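Closaner 3 moves grasp planning and wrist-camera rendering into one process

Wilano has released version 3 of Closaner, its control and planning stack for tabletop arms with two-finger grippers. The main change is structural. The grasp planner, the trajectory generator and the simulated wrist camera now run in a single process and read from one shared state buffer. In version 2 they were separate programs that exchanged messages over a local socket.

The release was posted in June, along with migration notes and a set of recorded benchmark runs. Existing configuration files load with a warning and are converted on first save.

Timing

According to the release notes, the old arrangement had no guarantee that a rendered wrist view and the joint state logged next to it belonged to the same control tick. At low arm speeds the mismatch was small enough to ignore. During fast approach moves it was large enough to corrupt training data for policies that take the wrist view as input, and the error did not show up in the planner's own logs.

Version 3 stamps every rendered view with the tick number of the state used to draw it. If the renderer falls behind, it skips a view and records the skip. It no longer draws from whatever state arrived last. Users who depended on a fixed number of views per episode will need to change their loaders, and the migration notes include a short script for this.

"The old logs looked fine if you read either stream alone," said Tapio Miettinen, who maintains the timing code at Wilano. "You had to difference the two clocks to find it. We did that on our own archive and then had to regenerate a good part of it."

The control loop still runs at 1,000 Hz. Rendering runs at a lower rate set in the configuration file, and the value must divide evenly into the control rate. Values that do not are rejected at startup. Version 2 rounded them silently.

Planner changes

The grasp planner now rejects candidates in two passes. The first pass uses a coarse convex model of the gripper and the table plane. The second uses the full collision mesh and is applied only to candidates that survive the first. In Wilano's benchmark suite of 466 pick tasks, median planning time for a single grasp fell to 211 ms on the reference workstation. The suite and the seed list are included in the download, so the figure can be checked on other hardware.

Failed plans now return a reason code. The available codes cover joint limits, table contact, self-collision, finger clearance and timeout. Previously the planner returned a bare failure and left the caller to guess. The finger clearance code is reported separately for the left and right finger, as several users had asked for.

Trajectory blending between waypoints is unchanged, apart from a fix for a case where a zero-length segment produced an undefined velocity. Jerk limits are still set per joint. A request to set them per task was closed without action.

Wrist camera placement

Closaner renders the wrist view from a camera pose fixed to the gripper frame. In earlier versions that pose was hard coded for the one gripper Wilano supported. It is now read from the gripper description file, together with the near clipping distance and the field of view.

The near clipping distance matters more than the documentation used to suggest. If it is set too far out, the renderer drops the closest part of the gripper housing and the policy sees table where the real camera would see plastic. If it is set too close, depth precision suffers over the rest of the view. The default has been reduced, and the loader prints a warning when any part of the housing mesh lies between the camera origin and the clipping plane.

With the close default the gripper takes up a large share of the view. The gray housing fills most of the lower part of the render, with a black finger at either side and wood tabletop behind.

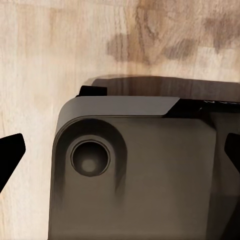

Masking and domain settings

Because the housing is fixed relative to the camera, its pixels carry little task information. Version 3 can write a per-view mask that separates gripper from background. The mask is produced from the mesh identifiers and costs almost nothing at render time. It is off by default, since older training code may not expect the extra channel.

Randomization settings have been regrouped. Table texture, light direction and camera pose noise each have their own block and their own seed, so one can be varied while the others are held constant. In version 2 a single seed drove all of them, and changing the number of textures also changed the lighting sequence. Holloway, which uses Closaner to train bin-clearing policies, reported that bug and supplied the test case now in the regression suite.

Camera pose noise is applied once per episode. Per-view noise is still available behind a flag, but the documentation now advises against it for rigidly mounted cameras - a real bracket may be off by a millimeter, but it stays off by the same millimeter through the whole run.

Tooling

The episode viewer, Hutik, has been updated to match. It reads the new tick stamps and shows skipped views as gaps on the timeline. It can also step the planner and the wrist view together, one tick at a time, with the active reason code displayed when a plan fails. Episodes recorded with version 2 open in a read-only mode and are labeled as unsynchronized.

Hutik now loads episodes lazily. Files of up to 3 GB open without reading the whole record into memory. Larger files need to be split with the supplied command-line tool.

The export format has not changed, except for two added fields: the tick stamp and the optional mask path. Readers that ignore unknown fields should work as before.

Known problems

The release notes list several open issues. Shadows cast by the gripper onto the table can flicker when the light direction is nearly parallel to the surface. The coarse collision pass is too conservative for grasps very close to the table plane and rejects some that the full mesh would allow - a tolerance parameter is provided as a workaround. Gripper description files with more than one camera load correctly, but only the first camera is rendered.

Multi-camera support is planned for the next minor version. Wilano has not given a date for it. Version 2 will receive fixes for crashes only, and the socket interface it used has been removed from the main branch.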